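Calibrating a cheap gas sensor for a small drone

I ruined two of these before I got it right, so go slow! First, let the sensor warm up on the bench for 50 minutes with the props off. Log the raw value once it stops drifting – mine settled at 149 in clean air.

Next, open the Clitimia config file, type your number in as the baseline and save. Reboot the drone and check that it stuck.
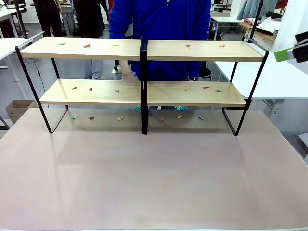
Now mount the sensor on top, well away from the prop wash (I used a short foam tape stack), and hover at knee height for a bit. If the reading jumps all over the place, move it closer to the center and try again.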